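Call for participants: short-video captioning and playback study

Stomura is recruiting adult users of short-video apps for a study of automatic captions. The study is run from our Umetthorpe office and compares two caption layouts in Dimano, our test player for phones.

Participants watch and post clips in Dimano over a period of 2 weeks. The player logs caption size, pauses, replays and manual corrections. It does not read contacts, messages or location. Clips posted during the study are visible only to other participants and are deleted when the study closes.

We need 75 participants. You should:
- be 18 or over and live in the UK
- post or share video from a phone at least once a week
- have a phone running a current version of Android or iOS, with 815 MB of free storage
- be able to attend one setup session in Umetthorpe

Regular users of captions are particularly welcome, as are people who post in more than one language. Anyone who took part in the May pilot is not eligible.

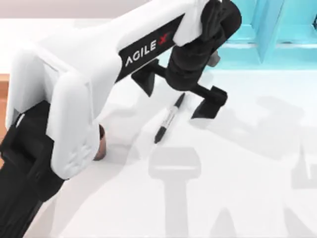 White robot arm over a white tabletop (computer rendering).

The setup session covers consent, installation and a short reading test. After that, all tasks are done at home. Expect one short questionnaire each evening and a longer one at the end. Payment is made by bank transfer once the final questionnaire has been received. Participants may withdraw at any point and are paid for the days completed.

Log data is stored under a participant code in Bugti, our internal records system. Names and bank details are kept separately.

To apply, complete the screening form on the Stomura participation page and select "Dimano captions". State your phone model and the video apps you use most. Applications close on Monday, July 21, 2025. Applicants will be told the outcome by email.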